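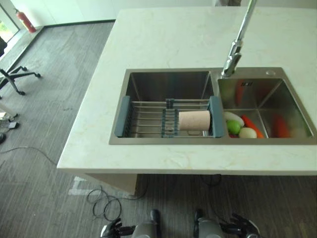

À quoi sert la subvention versée au projet Brumeo pour cette période ? Elle finance l'aménagement du poste de lavage de la cuisine partagée de Tunstall, ainsi que le petit matériel nécessaire à la préparation des légumes.

Le plan de travail à motif de marbre reçoit un évier en inox à deux bacs. Une grille d'égouttage réglable se pose en travers du bac de gauche ; les produits à laver sont regroupés dans celui de droite. Cette répartition a été retenue après 2 essais d'organisation et figure désormais dans les consignes remises aux usagers.

Au 2020-01-10, l'état des dépenses s'établit comme suit :
Petit matériel et égouttage : 600 euros
Gobelets et consommables : 40 euros

L'inventaire des articles reste à compléter - le fournisseur Surkent n'a pas encore transmis toutes ses références.

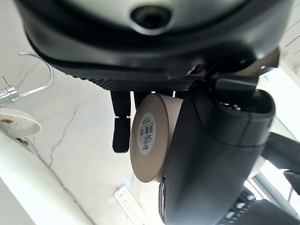 Article cylindrique beige, étiquette à code-barres sur la face plane.

Neuf séances de préparation sont prévues d'ici avril. Le prochain rapport comprendra l'inventaire complet et le relevé de fréquentation du poste.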